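Section 4: Teaching a task by remote control

This section covers recording demonstrations with the Trurkix hand controller, first in the practice world and then on the arm itself. Teaching by hand, where you hold the wrist and move the arm directly, is covered in Section 5. Read Section 2 (Stopping the arm) before starting either.

4.1 Before you start

You will need:

- the Trurkix hand controller, charged
- the operator's computer with Dirach running
- a task sheet, filled in (a blank one is at the back of this manual)
- 4 GB of free disk space for each hour of recording

Recording on the arm itself also needs a second person at the stop button. Practice world sessions can be done alone.

4.2 Pairing the controller

1. Switch off any other Trurkix controllers in the room.

2. Hold down the side button until the light on the handle blinks.

3. In Dirach, open Devices and choose Add controller.

4. When the four-character code comes up, check it against the code on the handle display and press Accept.

5. Squeeze the trigger fully and let go. The trigger bar on the screen should fill and empty. If it stops short of either end, run Trigger calibration from the same menu.

6. Put the controller down on a flat surface and leave it there until Dirach shows Level set.

Note: The pairing is kept when the controller is switched off. It is lost when the battery is taken out.

4.3 Setting the movement scale

Movement scale decides how far the gripper travels for a given movement of your hand. At 1.0 the two match. At 0.5, moving your hand 10 cm moves the gripper 5 cm.

1. Open Session, then Movement.

2. Set the scale to 0.5 for your first session.

3. Leave Wrist follow switched on unless the task sheet says otherwise.

4. Set the speed limit to Low.

Do not change the scale part way through a set of recordings. Dirach stores it once, at the start of the set, and recordings made at mixed scales will be rejected when you come to train.

4.4 Practising a pick and place

Every new operator should finish the fruit exercise in the practice world before recording on the arm. Open Practice, choose Table tasks, then Fruit to basket. The arm in the practice world moves with the same limits and the same delay as the real one, so habits learned here carry over. 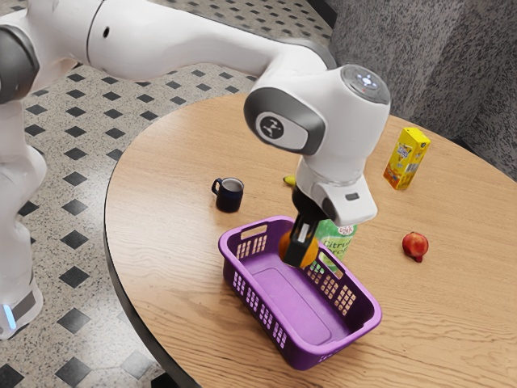

Most spoiled recordings go wrong at the release, and the usual fault is opening the gripper too soon or too high. Bring the fruit across at a height that clears the rim, stop, and look at where it is before you go on. With the orange held just above the near rim of the purple basket, as it is here, the move is not finished: carry on inwards until the fruit is over the flat bottom, then lower it. A release at the rim may drop the fruit on the wrong side, and the trained task will copy that. Look as well at what stands close to the fingers. The green can is directly behind the gripper from this view, and it is hard to judge the gap between them from one side only. Press the view button to switch to the top camera whenever one item hides part of another.

To record one demonstration:

1. Press Reset. The arm goes to its start position and the items are put back on the table.

2. Hold the controller in front of you with your elbow at your side. Press and hold the grip button. The arm now follows your hand.

3. Press Record. A red bar appears along the top of the screen.

4. Move the gripper over the fruit named on the task sheet. Stop above it.

5. Turn your wrist until the two fingers are either side of the fruit, then lower.

6. Squeeze the trigger slowly until the force reading stops rising. Hold it there.

7. Lift straight up before you move sideways.

8. Move to the basket, over the rim and in. Lower the fruit until it is close to the bottom.

9. Let the trigger out slowly. Raise the gripper clear of the basket.

10. Press Record again to stop, and mark the recording Keep or Discard.

If your arm gets into an awkward position, let go of the grip button. The robot holds still, with the gripper as you left it. Move your hand back to a comfortable place and press the grip button again. These pauses are trimmed out when the recording is saved and do no harm.

Caution: Letting go of the grip button does not open the gripper, but switching the controller off does. When you are working on the arm itself, do not switch off while an item is being held.

4.5 What to keep and what to discard

Keep a recording if the item was picked up, carried and put down in one go, even if the path was not very tidy. Small corrections are useful. A task trained only on perfect runs has no idea what to do when it is slightly off to one side.

Discard a recording if:

- the item was dropped, or dragged along the table
- the gripper touched something it was not meant to pick up
- you picked up the wrong item first and then changed to the right one
- you stopped to talk while still holding the grip button

Recordings in which you knocked the basket should also go, unless the task sheet has the line "Basket may move" ticked.

Discarded recordings stay in the Bin folder until you close the session. Recordings marked Keep can be changed to Discard later, from the session list.

4.6 How many to record

For a single item going to a single place, record 33 good demonstrations. Change the start positions between them by using Shuffle in place of Reset. Shuffle moves the items within the area set on the task sheet and will not put one item on top of another.

For tasks with several items, record a full set for each. A session can hold up to 1,000 recordings, but long sessions are slow to open and we suggest starting a new one for each item.

Take a break when your recordings start getting longer. The time of each one is shown in the session list, and a steady rise usually means a tired hand.

4.7 Moving to the arm itself

1. Finish the practice set and check that the session list shows Complete.

2. Clear the real table and lay out the items on the task sheet. Use items of similar size and weight to those you will use in daily running.

3. Fix the basket down with the two table clips.

4. Have the second person stand at the stop button, outside the marked area.

5. In Dirach, change World from Practice to Arm. Type the arm's serial number to confirm.

6. Check that the speed limit still reads Low. It goes back to Medium after a software update.

7. Make three runs without recording, then begin the set.

Caution: Keep out of the marked area while the grip button is held. If an item rolls off the table, let go of the grip button, press stop, and only then fetch it.

Soft fruit marks quickly under repeated gripping. Swap it often, and lower the force limit under Gripper if you see dents.

4.8 Messages you may see

Message 721, Hand lost: the computer cannot follow the controller. Move away from windows and shiny surfaces, and press the grip button again.

Scale changed: the movement scale differs from the one the set was started with. Put it back, or start a new set.

Reach limit: the gripper is as far out as it can go. Bring your hand back towards you. If this happens in every recording, move the basket nearer to the arm.

Trigger not at rest: let go of the trigger fully before pressing Record.

Sessions are saved in the Stunside folder on the operator's computer. To copy one to another machine, use Export in the session list; copying the folder by hand leaves out the controller settings.

Last revised July 13, 2025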